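4. Sorting the post before you file it

The Dursun home filing box works best if you only put things in it that deserve to be there. Most people skip this section, file everything they own in one heroic evening, and come back to it in December with a box that won't shut.

You will need the Dursun box, the pack of tabbed dividers, the pencil (supplied), and a table you can have to yourself for an evening. Kitchen tables are fine once supper has been cleared. Beds are not, as you will want to sleep in yours before you have finished.

4.1 Making the first sort

1. Gather all the loose paper in the house. Look on top of the fridge, in the fruit bowl and inside any book you gave up on.

2. Open every envelope. Yes, including that one.

3. Throw away the envelopes. If the postmark matters to you (it may, for parking fines), staple the envelope to the letter.

4. Make two piles, Keep and Go. You will be tempted by a third pile called Maybe. The old edition of this guide allowed one, and we have had letters about it.

5. Put the Go pile out of reach before you start on the Keep pile.

Caution: Do not read old birthday cards during steps 1 to 5. Put them face down and carry on.

4.2 Setting up the dividers

1. Slide the dividers into the rails with the tabs facing you. If they lean backwards, they are in the wrong way round.

2. Write on the tabs in pencil. You will change your mind by the time you reach Insurance.

3. Start with no more than five headings. Home, Money, Health, Car and People will cover most households. Kalliopi Deligiannis, who wrote the first edition, used a heading called Arguments for anything with a complaint reference on it, and we still recommend it.

4. File the newest paper at the front of each section. The Skellville pattern, with the oldest at the front, also works, but choose one and tell whoever you live with.

Note: The box holds 600 sheets of ordinary paper. It holds far fewer if you leave the paper clips on, and it will tell you so by bulging at the hinge. A bulging hinge is not covered by the guarantee.

4.3 Small things that are not paper

Spare keys, foreign coins, seed packets and the little bag of screws from the bookcase do not belong in the filing box. They slide to the bottom, tear the dividers and are never seen again. Give them a container of their own.

1. Choose an open bin you already have. A bright one is harder to lose.

2. Stand it in the middle of the table, where it is easy to reach from either side.

3. Put the small things in one at a time, looking at each as it goes. Tipping in a whole drawer only moves the drawer.

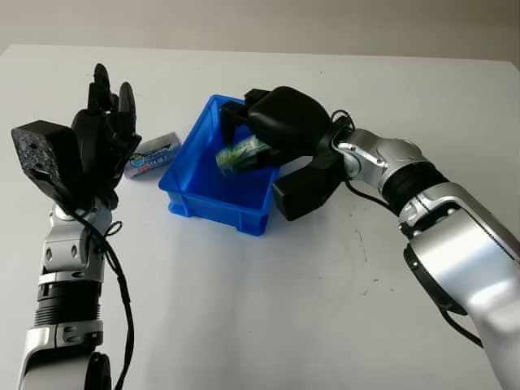 4. Write a short list of what went in and file it under Home. If the list runs to a second page, go back to step 3 and be stricter.

5. Keep the bin on the same shelf as the box -- anywhere else and it will start to collect batteries.

Caution: Medicines do not go in the bin. Keep them wherever you normally keep them, up high and shut away from children.

4.4 Keeping it going

1. Sort new post once a week, standing up. Sitting down leads to tea.

2. When a section gets too thick to flick through with one thumb, split it with a spare divider. Purkska dividers fit the rails. Drundia ones nearly fit, so trim 2 mm off the lower edge with sharp scissors.

3. Once a year, take out anything you cannot explain and ask the rest of the household. If they can't explain it either, check it for account numbers and shred it.

For lost keys to the box itself, see section 7. If you have filed the key in the box, see section 7 as well, and have a butter knife ready.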